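The town of Pemley wants to move its war memorial stone. The plan, as put forward by Adelmo Morelli, would take it from the verge on the Flaltwood road, where it has stood since the families paid for it, and set it in a new plaza by the library. More people will see it there, he says.

I doubt that. More people will walk past it, and I'm not sure that counts for much. The stone has 18 names on it. They are the men of the Bianchini quarry crew who enlisted together, and the verge is where the quarry gate used to be. Take the stone a mile into town and it becomes one more block with a plaque on it, next to a bike rack.

Then there's the money. The council has set aside $2,245 for the move. I'd like to see the quote. Does that cover a crane? A new footing? Does it cover fixing the crack that runs through the bottom line of the plaque? When I asked in July I was told the details were "being worked out." They were still being worked out last week.

Morelli is right about one thing. Parking on the Flaltwood road is bad, and nine people standing on that shoulder is already too many. Brunello Pace has offered a strip of his field for a gravel pull-off. It's a dull idea and it would probably do the job. I have yet to hear why it was dropped, or who dropped it.

Until someone tells me, I'm against the move.

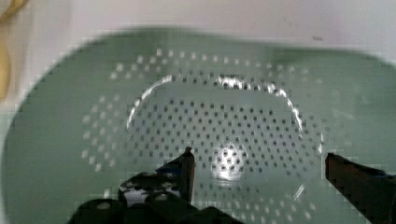

Would a sign in town help people find the stone where it is now?

It should, if it stands at the library and gives the distance and the turn onto the Flaltwood road.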